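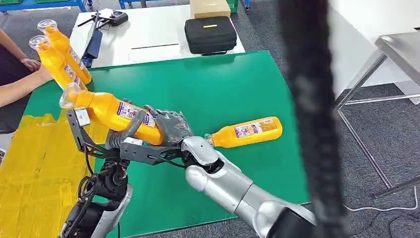

FOR IMMEDIATE RELEASE
8th September

Mikkelsen hands the bottles to Skelter, keeps the people

Contract packer Mikkelsen has put a two-armed robot to work on the bottle bench at its Prestent site, where staff have been picking up, turning and putting down plastic bottles for longer than most of them care to recall.

The system, called Skelter, was supplied by automation firm Anov. It works at the same bench as the operators and takes on the repetitive handling before labelled bottles are boxed. Its two arms end in two different tools, one a hand with fingers and the other a gripper of a plainer temperament.

Bottle bench shifts at Prestent have been cut to 2 hours at a stretch, and the 40 people on the roster now rotate through label checks, line set-up and robot minding. The last of these pays a higher rate, in recognition of the patience involved. No jobs have been lost, and sore wrists are expected to become less of a conversation topic in the lunch room.

Skelter is not yet quick. Its target is 500 bottles a shift; its best effort in trials was 201, a figure the night crew has written on the whiteboard and declines to rub off. Mikkelsen considers this healthy competition.

Operators can stop the robot at any time and have been encouraged to do so – an invitation taken up with some enthusiasm during the first week.

Training continues at Prestent through September. Media enquiries should be directed to the Mikkelsen communications office.

ENDS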